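Menu Home Features Reviews Home & Work Archive Subscribe

We use cookies to keep the site running and to see which stories get read. Accept all / Manage settings

Still Waiting on the Robot Maid

By Úna Ní Bhriain
19 April 2024

The sales deck from Clellik has a slide with a child's bedroom on it, twice. On the left the floor is covered in toys. On the right it's bare, the bed is made, and there is a lamp on that wasn't on before. Between the two is an arrow, and on the arrow it says "11 minutes."

I asked who did the 11 minutes. The man presenting said the slide was "directional."

I have been writing about home machines long enough to own a drawer of their chargers. I've had a window cleaner that fell off the window and a laundry folder that needed every shirt clipped in by hand, which took longer than folding the shirt. So when four companies in one season started telling reporters that the general household helper was close, I asked each of them for the same thing. I didn't want a keynote. I wanted to stand next to the machine while it did a chore, for as long as they'd let me.

Clellik said no. Flulto said yes and then moved the date until I stopped asking. Giminico, which is after warehouses more than homes, offered a video call. That left Yimer, a small outfit above a tile showroom, where Tolera Kumsa runs testing and didn't seem to mind a visitor with a notebook.

Kumsa used to repair packaging lines. He has a repairman's low opinion of demonstrations, including his own.

"If you come for one hour I can show you a good hour," he told me on the phone. "So come for the day."

I came for the day. The chore was tidying: pick up a thing, carry it, put it where it goes. Every parent does this while talking on the phone. Yimer's version is done on a tabletop, with orange tape laid down to mark out a zone, and the tape matters a good deal more than I expected. Kumsa's people work inside it. An object that rolls over the line is scored as a miss and a person puts it back.

I asked what happens with no tape.

"Then we have a different project," he said.

Watching it is slow, and it does get under your skin. Two black fingers come down, close, and either they have the thing or they don't. Hard, square objects go well. Anything round makes the whole room lean forward a little. You find yourself rooting for a gripper, which I resent, because that's exactly the feeling the people with slide decks are counting on. A decent grip on something rounded and shiny is a real piece of engineering all the same, and I don't want to be sour about it. Ten years ago I'd have driven a long way to see one. 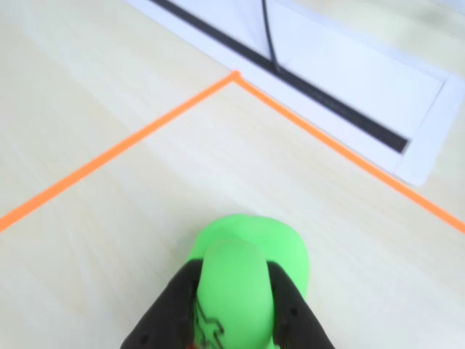 What the good hour leaves out

Kumsa keeps a log, and he let me read it. In the current round the arm had made 778 attempts at the pick-and-place job. The team's rule is that a run only counts if no one touches anything between the start and the end, and their target is 80 clean runs in a row. The longest streak in the log when I visited was 3.

He didn't flinch at that. A single pick is mostly fine, he said, and a single place is mostly fine, but chores are made of strings of them, and the small failures add up fast. A finger lands a little off. The object turns in the grip and goes down on its side. Someone opens a blind and the light changes, and for the rest of the afternoon the arm reaches slightly short. None of it would make a funny video. It just means that someone has to stand there.

That someone is my trouble with the whole pitch. A dishwasher is a good machine because I can shut the door and leave the house. I don't need it to be clever, and I don't need it to look like an arm. If I have to stay in the kitchen in case it drops a plate, I may as well wash the plate.

The companies have an answer ready, and it's that the machines learn. Giminico's spokeswoman used the word nine times on our call, by my tally marks. More hours of practice go in, better behavior comes out, and the curve goes up. Maybe so. I asked her for the curve. She offered me a second video.

Kumsa is more careful. He thinks practice helps a great deal with the thing you practiced, and somewhat with things that look like it. He's less sure about my house, which he asked me to describe. I told him about the hall closet, the dog's blanket, the bin of mixed-up building bricks under the couch and the one sock that is always damp. He listened to all of this politely.

"The bricks, maybe," he said. "If you empty them onto a table for us."

The shop floor has a better claim. A parts bench doesn't have a dog. The same pieces show up in the same spot, and if a robot needs tape on the work surface then tape is cheap. Kumsa expects Yimer's first paying customer to be a plant that packs small molded goods, with a trial due to start in September. Even there he is quoting them one station with a worker close by, and he told me the worker will probably be slower for the first month, what with clearing jams and resetting the arm. I can't remember the last time someone in this business volunteered a number going the wrong way.

Would I buy one? I'd need to know what it does when I'm out. I'd want the log for a house with people living in it, all the attempts, with the bad afternoons left in. Clellik has promised to send me theirs when it's available. I've written back twice.

On my way out, Kumsa's crew was packing up for the night. There were objects to be put away and cables to coil, and a bit of tape had lifted and needed pressing back down. Two people did it while arguing about where to get dinner. I forgot to time them.

Get our Home & Work newsletter in your inbox every week. Enter your email to sign up.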